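From: Eldana Zeleke
To: cell-users list
Subject: Re: [cell-users] Zaltden pushing kit, worth it?

On a morning in May, Hailu wrote:
> We have budget for one of the small tabletop kits and the Zaltden
> one keeps coming up. The quote we got is 3,730 before shipping. Has
> anyone on the list run it for more than a demo? Mostly I want to
> know if the finger holds up and whether the tag calibration is as
> quick as they say. The other option is the Flumimico set, but that
> is gripper only.

Hi Hailu,

We've had ours for 5 months, on the same arm we used before. The quote matches what we paid. What you get is the finger, the bracket and collar adapter, a bag of printed blocks, a sheet of tags and a license for their software on 2 machines. The arm and the table are on you.

The finger is fine. I was expecting to replace it by now and haven't. The bracket took more fiddling. Ours arrived with a screw that was too short, and Zaltden sent another without arguing.

Calibration took me most of an afternoon the first time. Now it's a few minutes, provided the tag hasn't moved. Tape it down. The manual leaves that out.

The blocks are the weak part. They're light, and on a smooth surface they spin when the finger catches a corner. The star is the worst for this. Cylinders are easy to push but their heading tells you nothing, so leave them out if you care about rotation. We ended up printing our own set at a higher infill.

Our setup, so you can judge the size of things:

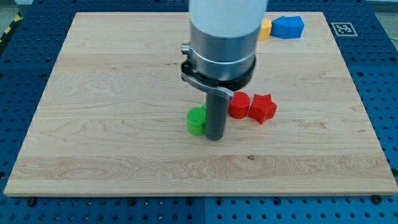 Finger down between the green and red cylinders, star to the right, tag on the table past the far corner of the board.

The board is our own, bolted to the table. Theirs is an extra 175 and I would skip it.

If you need to pick things up, get the Flumimico. This kit only pushes. Skirkau sells a similar finger on its own, but I haven't tried it and don't know if it fits the collar.

I can send you our config file if you go ahead.

Eldana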